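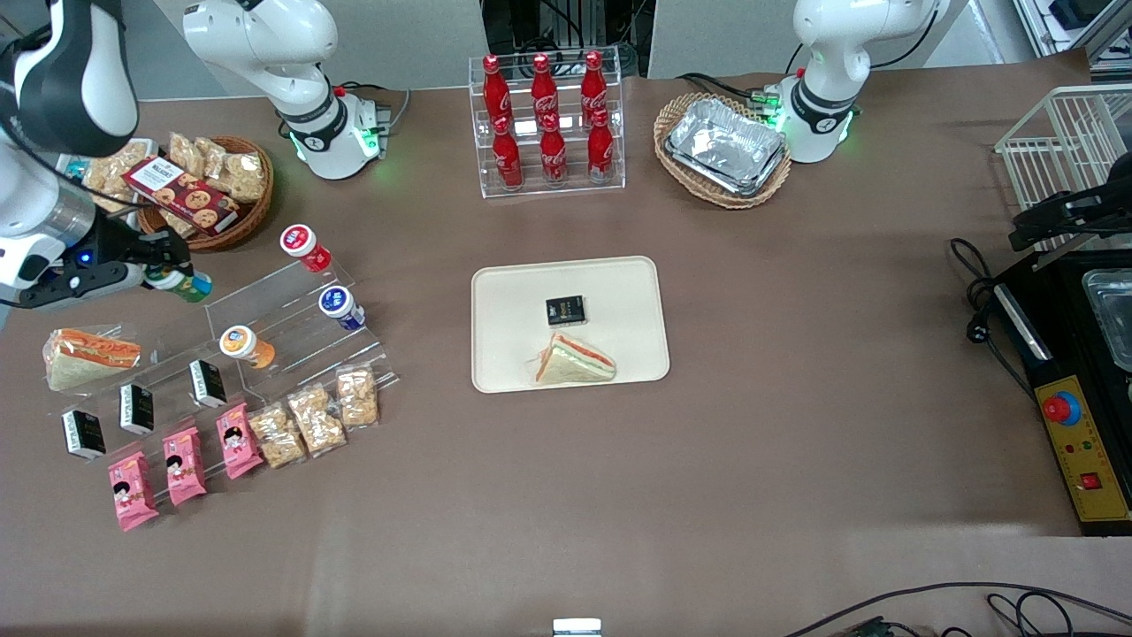 Preços de combustível em Colamberg — LEIA-ME

Conjunto de dados com preços afixados em postos de abastecimento do concelho de Colamberg e de três freguesias vizinhas, registados uma vez por semana, à quarta-feira, entre as 7h00 e as 10h00. O registo começou porque os residentes se queixavam de pagar mais do que nas localidades do outro lado do rio e a autarquia não tinha números próprios para responder. Os dados servem para comparar postos entre si e ao longo do tempo. Não servem para calcular margens, pois não incluem o custo de aquisição do combustível.

Manutenção: Subbarao Joseph
Versão atual: 3.2
Língua dos campos: português, sem acentos nos nomes das colunas

Conteúdo

precos.csv — uma linha por posto, combustível e semana
postos.csv — uma linha por posto, com freguesia, bandeira e coordenadas arredondadas
semanas.csv — numeração das semanas e indicação de feriados
notas.txt — observações de quem fez a recolha, em texto livre

São 65 postos e 142 semanas. Nem todos os postos têm as 142 semanas completas: alguns abriram a meio da série, dois fecharam e um esteve em obras de maio a setembro. As semanas em falta aparecem como linhas ausentes e não como zeros. A versão 1 usava zeros e estragava as médias; quem ainda a tiver deve apagá-la.

Campos de precos.csv

id_posto: número inteiro, igual ao de postos.csv
semana: número inteiro, a contar da primeira recolha
combustivel: gasolina95, gasolina98, gasoleo ou gpl
preco: euros por litro, três casas decimais, ponto como separador
origem: L (lido no painel), T (confirmado por telefone), R (recibo entregue por um residente)
desconto: S se o preço exigia cartão ou talão, N nos restantes casos

Quando o painel mostrava dois preços, com e sem cartão, foram registados ambos em linhas separadas. Para comparações simples convém filtrar por desconto = N.

Como foi feita a recolha

O território está dividido em quatro percursos. Cada pessoa fazia o seu percurso de carro ou de bicicleta e anotava os valores numa folha, que depois era passada para a base no mesmo dia. Os postos da zona de Khamphan ficam longe da estrada principal e foram quase sempre confirmados por telefone. Por isso a origem T está concentrada nessa zona, o que pode esconder alterações feitas durante a manhã.

A partir da versão 2, os valores passaram por um programa de verificação chamado Cedent, escrito para este projeto. O programa assinala qualquer preço que se afaste mais de 21 cêntimos da mediana da semana para o mesmo combustível. Foram assinaladas 157 linhas. Cada uma foi revista à mão: as que resultavam de engano na transcrição foram corrigidas e as restantes ficaram como estavam, com nota em notas.txt.

Limitações conhecidas

O preço é o de uma única manhã. Um posto que suba à quinta e desça à terça seguinte parece estável nesta série.

A bandeira do posto é a que existia na última semana. Seis postos mudaram de bandeira e o histórico dessas mudanças só está nas notas, por vezes incompleto.

O GPL tem poucos postos e muitas falhas. Desaconselha-se qualquer média por freguesia.

Os recibos (origem R) foram aceites apenas quando mostravam data e hora legíveis. Os dados pessoais não foram guardados.

Uso na discussão pública

Uma parte destes dados foi apresentada na assembleia de freguesia de Cladbridge, em dezembro, com um pedido para que o município solicitasse esclarecimentos aos distribuidores. O quadro então distribuído em papel tinha um erro na coluna do gasóleo — duas semanas trocadas — e está corrigido desde a versão 3.0. Quem citar números dessa sessão deve conferi-los com precos.csv.

O conjunto não demonstra combinação de preços entre postos. Preços iguais em dias iguais podem ter outras explicações, entre elas o mesmo fornecedor.

Licença e citação

Uso livre, incluindo comercial, com indicação da fonte e do número da versão. Pede-se que as alterações aos valores sejam identificadas em quem redistribuir o ficheiro.

Correções

Indicar id_posto, semana, combustível e o valor que se considera certo, de preferência com fotografia do painel ou recibo. As correções aceites entram na versão seguinte e ficam registadas no fim de notas.txt.

Por fazer

Separar o histórico de bandeiras num ficheiro próprio
Rever as coordenadas de dois postos junto à rotunda norte
Acrescentar o horário de abertura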